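Ticket: Label printer feeds blank labels after every second label
Product: Gremance desktop label printer, USB
Location: Records room, Bouazza building
Opened by: Ghizlane Kettani
Assigned to: Taha Bensaid
Priority: Normal
Status: Closed

Ghizlane Kettani wrote:
We print spine labels for the archive binders from the Sternivard records program. Since I came in Friday morning the printer puts out two good labels and then one blank one. It does this on every job. I have turned the printer off and on, and I put in a new roll from the same box. No change. There is no error light. The job I was running was 58 labels and I gave up partway through because I was throwing so many away.

Taha Bensaid wrote:
Thanks. Please check the following and let me know:
- Is the same thing happening when you print from another program, for example a text editor?
- Which label size is selected in the print window?
- Hold down the feed button for 5 seconds with the printer idle. It should run a calibration and stop with the edge of a label at the tear bar.

Ghizlane Kettani wrote:
Text editor: one label prints fine. I didn't try more than one.
Size: it says "Spine, wide." I don't remember if it always said that.
Feed button: it ran out a few labels and stopped, but the gap is well past the tear bar, so the next label is already partly out.

Taha Bensaid wrote:
That points to the gap sensor or the label length setting. The wide spine template is longer than the stock you have. If the printer thinks a label is longer than it really is, it will run past the gap and skip one to catch up. Please set it back to "Spine, standard" and print a test of 5.

Also, can you confirm which binders these are for? Mahmoud ordered two kinds last time and they take different labels.

Ghizlane Kettani wrote:
They are the dark lever-arch ones. Photo attached. 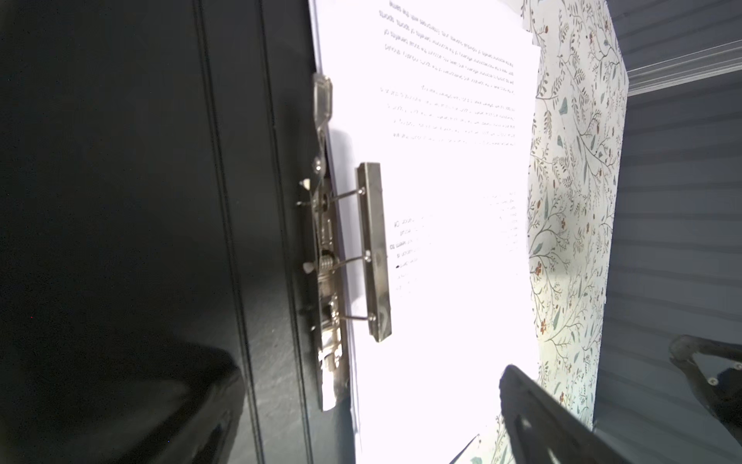
Attachment 1: inside of binder, lever mechanism along the right side of the cover

I set it to standard. The first 5 came out with no blanks. Then I ran the real job and it went back to skipping. When I opened the print window again it said wide.

Taha Bensaid wrote:
OK, so the setting isn't sticking. Standard is the right one for those binders. I think Sternivard is sending its own page size with each job and overriding the driver. I'm adding Amr, who handles the templates.

Amr El Sherbiny wrote:
Confirmed. The shared template was edited in February to add a second line for the retention code. Whoever saved it picked the wide size so the text would fit. It only took effect on Ghizlane's machine after the last update, when the local copy was replaced.

I have made a separate template called "Spine standard 2-line" with a smaller font. To use it:
1. Close Sternivard completely.
2. Open it again and go to Labels, then Templates, then Refresh.
3. Pick "Spine standard 2-line" and click Set as default.
4. Print one label before running a full job.

I left the wide template in place – Nesma still uses it for the map boxes.

Ghizlane Kettani wrote:
Refresh was grayed out for me.

Amr El Sherbiny wrote:
You need to be signed in to the shared library for that. Use the same password as for Flastora. If it's still gray after that, tell me and I'll copy the file over.

Ghizlane Kettani wrote:
Signed in and it worked. The new template is there. Calibration with the feed button now stops at the tear bar too. I printed all 58 with no blanks. The retention code is small but readable. One thing – the second line sits very close to the bottom edge. Can it move up a little?

Amr El Sherbiny wrote:
Moved up by 2 points. Refresh again to get it.

Taha Bensaid wrote:
Cleaned the gap sensor while I was in the records room. There was some glue on it, which probably didn't cause this but would have sooner or later. Mahmoud is ordering another 100 labels in standard size to cover the wasted ones. Closing the ticket. Reply here to reopen it if the blanks come back.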